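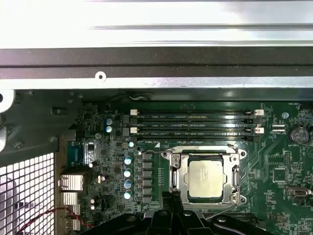 Reading time: 3 min

Bench notes for the memory and socket task

These tips are for teams entering the Nidlow schools' teardown and rebuild round, where the arm does the work inside a desktop case and the students may touch only the keyboard. They come from two terms of practice at the Vornside club and assume you already have the arm moving and homed.

Before power-up

Fix the case to the bench. A case on rubber feet will creep a few millimetres over a session, and every taught position creeps with it. We use two cork-faced clamps and a strip of masking tape along the front edge as a check line.

Take the side cover off by hand and put its screws in a lidded tin. Tie back any loose fan or switch leads. A twisted pair hanging across the work area will sooner or later be picked up by a finger.

Learn the board by its printed names. Call out "DIMM2_CPU1", not "the second one down", as the second one down depends on who is standing where. Gangadharan Poojary made the pilot and the spotter read the label back to each other before any downward move. It is slow for a week and then becomes habit.

Approach

Come in high, stop, then descend. Our clearance height is 40 mm above the tallest part in the area. The capacitors beside the socket are easy to forget when everyone is watching the processor.

Keep the wrist speed at 18 mm per second or less once below clearance height. The Henao controller accepts a cap per zone, so set one for the inside of the case and leave it there.

Do not rest a finger on the processor, even with the drives off. Park outside the case.

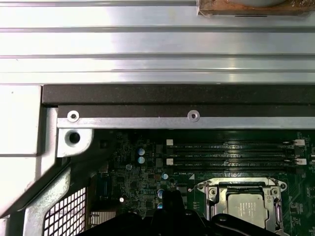
Wrist views suffer from glare, and most of our missed grasps in July were lighting faults which we had blamed on the calibration. Move the lamp before changing any numbers. Bare metal is the worst offender: the broad grooved aluminium panel next to the memory slots throws back streaks, and an automatic exposure setting will darken the green board to suit it. Lock the exposure on the board itself. A sheet of tracing paper taped over the lamp costs nothing and did more for us than the Skisano filter we bought.

Memory slots

Open the latches at both ends before bringing a module near. Check them from the side, by eye - the wrist view flattens them and a half-open latch looks open.

Practise with dead modules. Ours had 500 insertions planned between them and the edge contacts were scuffed long before the end, so keep a few spares.

Press at one end, then the other, in small steps. If the force reading climbs and nothing has moved, back off and look. Pushing on bends the board.

Socket lever

Hook the lever near its tip and follow the arc. A straight lift pulls it sideways and it slips off the finger. Evaristo Amato's version uses nine short moves instead of a curve, and is easier for a beginner to correct.

Log the result of each run, including the abandoned ones. Ours is a plain text file with the date, the pilot's initials, the task and the point of failure.

Related
Marking out a practice board on hardboard
Finger pads: silicone tube or bicycle inner tube
Tidying arm cables with spiral wrap
Score sheet for the Nidlow round

Vornside Robotics Club | Contact | Page revised 10th October | Back to top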